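Bokemari Workshop Newsletter
Desk and Table Notes
Oct 12, 2025

Clearing the small stuff off the white table

Members who use the back room on Zamudio Street will know the low-lit one with the gray carpet and the white-topped table. It is the best surface we have for sorting, and for most of the summer it was also where things got left. Pens, erasers, odd sticks from the model-making evenings and half-used note pads all ended up there. Remedios Policarpio asked at the last planning meeting whether we could agree on a simple way to clear it between groups, and this item sets out what was agreed.

The rule is short. Whatever you bring to the table goes back in a container before you leave, and anything left over goes in the tray by the door. Jaqueline Bañuelos checks the tray at the end of the month. Items with a name on them are kept until January. Items without a name go into general supplies.

We started with the desk things, as they are the ones that get mixed up most often. A pen is easy. The small square items are harder, and more than one person has put an eraser in with the sticky notes or the other way around. If you are not sure what something is, pick it up and look before you sort it. 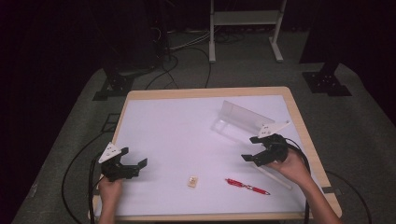 A red pen, a small tan square and a thin white rod on the table, with the clear stand toward the back.

Thin rods and sticks should be laid flat and all in the same direction. They roll if they are put down near the border of the table, and they are hard to spot on the carpet. Osamu Ishida has cut a length of cardboard tube for the longer ones and put it on the second shelf. Please do not use it for brushes.

Clear plastic stands are stored upright. They scratch when stacked, and the scratches show as soon as a card or label is put behind the panel. Wipe them with the soft cloth only. The blue paper towels are for the sink area.

Once the small things are off, the top should be wiped from the back toward the front, with the cloth damp and not soaked. The white surface shows every speck, so check it from a low angle when you think you are done. The light wood along the border gets a dry cloth. Water left there has already raised the grain at one corner, and Rocío Bañuelos spent a good part of an evening sanding it.

Frosted boxes with lids can stay out on the table while you work. Leave the lid open until the last item is in, then close it and put the box on the shelf with its label facing out. A closed box on the table will be taken as finished and put away by the next group – this has happened twice to the Tuesday-style drop-in sets, and it took a while to find them again.

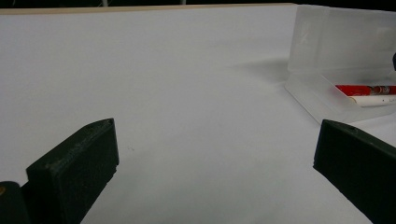
Boxes and labels

We have 20 new labels from Gisex, plain white with a removable back. Write the contents first and the group name second, in pencil. Takumi Tsuji keeps the spares in the office drawer and will replace any that have gone soft or started to curl.

Each group may keep up to 2 boxes on the shelf. If you need more room, speak to Takumi before adding one. The old wooden cabinet marked 1878 is not for storage, as the hinges are waiting for repair and the door should stay shut.

The Plunar catalog has been put back on the hook next to the shelf. Anyone who wants to suggest a different size of box can mark the page and write their name beside it. Orders go in once the hinge work has been paid for.

Lost items at present: a gray pencil case, a steel ruler and one left-hand glove. Ask Jaqueline.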